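Label printer driver vanishes after every reboot - anyone else?

Okay, so I bought a used Bruda 230 label printer for my kitchen jars and little spice orders. It prints fine the first time. I restart the laptop and it's gone from the printer list, and I have to run the whole driver install again. I've done this 5 times now!! I'm on the driver from the Wunau download page, version 3.11 I think, or maybe it says 311, the font is tiny. Different USB cable, same thing. I was hoping to get a batch of labels out before July. What am I missing? 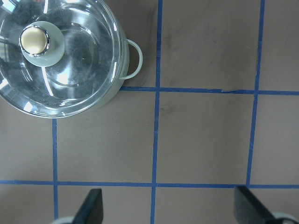 Answer 1 (marked as helpful)

I had this with the same printer and it drove me up the wall. The installer puts in two things, the driver itself and a little helper called Ruddock Port Monitor, and the helper is what drops the printer at startup. Try it in this order:

Unplug the printer first. Leave it unplugged until I say so.
Go into your installed programs and remove anything that says Bruda or Ruddock. Mine had two Ruddock entries, so scroll all the way down.
Restart.
Run the installer again, but pick Custom and uncheck the port monitor. (It's only for network printing, and you're on USB.)
Now plug the printer in and wait for the chime.

If it still vanishes, open Device Manager, find the USB hub the printer is on, and turn off the power saving checkbox. I had to do that on my old desktop but not on the laptop - no clue why.

Also, 311 is the one with the bug as far as I can tell. I went back to 212 and I've been on it ever since. It's under "older files" at the bottom of the page.

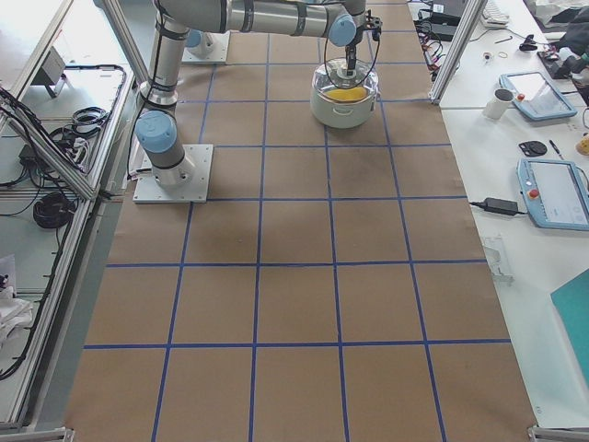
Arm and taped grid

Answer 2

just use the generic text driver lol. works for me

Answer 3

The generic driver will print, but you lose the label sizes, so everything comes out shoved to the left. I'd go with the first answer. One thing to add - if you ever installed the Prekunwood label designer, it brings its own copy of the port monitor and sticks it right back in the next time it updates. Turn off auto update in there before you start or you'll be doing this all over again.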